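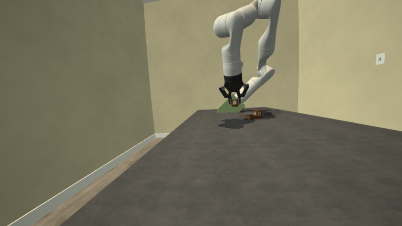

## 4. Adding Lyrics to a Track

The Wustero player shows lyrics line by line while a song plays. You can type the words in yourself or load them from a text file.

### 4.1 Typing lyrics in

1. Open **Library** and select the track.
2. Press **Edit**, then choose **Lyrics**.
3. Type one sung line per row. Leave an empty row between verses.
4. Put backing vocals in parentheses. The player shows them in a smaller size.
5. Press **Save**.

**Note:** Each track holds up to 2,000 characters. If a song runs longer, enter the chorus once and use **Repeat** where it comes back.

### 4.2 Setting the timing

1. Press **Sync** on the Lyrics page. The track starts from the beginning after 2 seconds.
2. Tap the space bar at the start of each line.
3. If you miss a line, press **Back**. Playback returns to the previous line and you can tap again.
4. When the track ends, press **Keep** to store the timing or **Discard** to start over.

**Caution:** Do not change the playback speed during step 2. The timing is stored at the speed you hear, and every line after the change will be wrong.

### 4.3 Song credits

Enter writers in the **Credits** field, separated by semicolons:

`Leonie Rieger; Thanasis Rallis`

Up to six names are shown on screen. Any others are saved with the track and appear in the printed song sheet.

### 4.4 If the lyrics do not appear

- Check that **Show lyrics** is on in the Display menu.
- Error 315 means the text file is in a format the player cannot read. Save it again as plain text and reload it.
- Live and remixed versions count as separate tracks. Copy the lyrics to each one, then repeat section 4.2.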